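Chapter 4
What a Written Rule Can and Cannot Do

Iveta Kadlec and Ottó Szekeres

Most cells that pick parts from a bin come with a binder. The one we were handed at Fivwood had 71 pages, and page 15 told the operator to "ensure cables are managed appropriately." We have asked a good many engineers what that sentence requires. Their answers do not agree.

Vague rules are easy to pass in an audit, which may explain why there are so many. Read the binder for your own cell with a pencil and mark every line that two inspectors could judge differently. Then go and look at the arm at work, its hoses and cables included, and ask which lines would help you judge it. 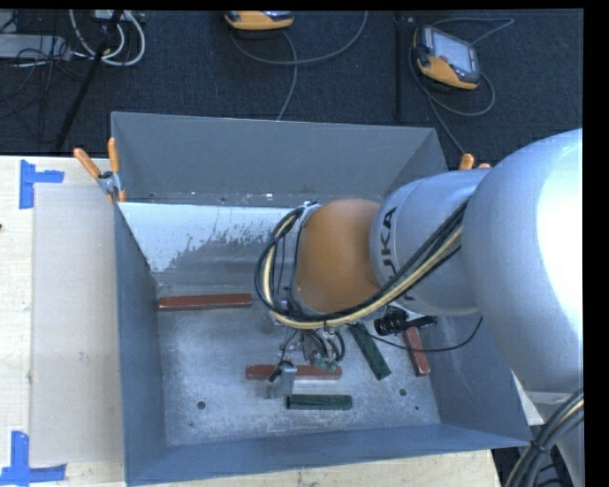 4.1 Clamps, Tape and Other Temporary Things

A spring clamp on the edge of a bin holds until it is bumped. Tape on a tabletop marks a position only as well as the person who laid it down. Few site rules mention either one. Before accepting any setup as safe, find out who may move these items and where the change gets written down.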